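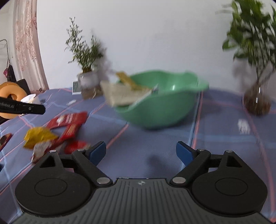
Iltberg Opens Wrapper Drop-Off in Prultalby

PRULTALBY -- Iltberg will begin taking empty snack and candy wrappers at its Prultalby store in November. The service is free and open to anyone, customer or not.

Most home recycling pickups in the area do not accept wrappers. Iltberg ran a trial with 319 households over 14 weeks, asking each one to keep a bowl on the table and sort wrappers at home. The trial brought in 1,256 bags.

"People told us they would do it if it was easy," said Trefor Lougher, store manager. "A bowl and a table is all you need."

Wrappers should be empty and free of crumbs. They do not have to be flattened, and colors can be mixed. Full or part-full packets should be taken out first -- the sorting line cannot handle food. Paper cups and cans are not accepted.

Bags can be left at the side entrance until 2 p.m. Seidel will collect them and take them for processing.

Dilwyn Prothero is handling sign-ups for schools and clubs that want a pickup of their own. Forms are at the front desk.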